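Main ou pince : deux semaines de comparaison

Samedi 30 mai 2026

J'ai fini hier la série d'essais avec la main à quatre doigts visibles de face, celle que Raudsepp nous a prêtée. La pince parallèle Gekham était passée sur le même bras, avec la même table et la même nappe quadrillée. J'ai noté 122 prises pour chaque outil.

Pour les objets souples, la main est plus tolérante. Un sachet de biscuits froissé, la pince l'attrape par le bord et le plie. Sur les tiroirs en plastique transparent, c'est l'inverse : les doigts arrivent en biais et il faut reprendre l'approche plusieurs fois.
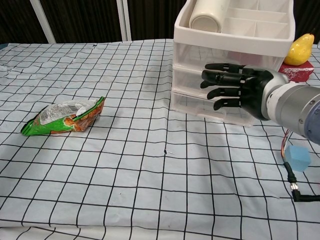

Faut-il recalibrer le bras quand on change d'outil ?

Il faut au moins refaire le point d'outil et la masse embarquée. Chez moi, l'oubli de la masse a suffi à fausser le retour d'effort pendant toute une matinée.

Côté contrôleur, je suis resté sur le Femus. Vija Kazlauskienė préfère commander les doigts un par un, moi je garde deux postures enregistrées, ouverte et demi-fermée. Le câble de la main reste le point faible, il tire quand le poignet tourne trop.

Prochaine étape, le changement de caméra.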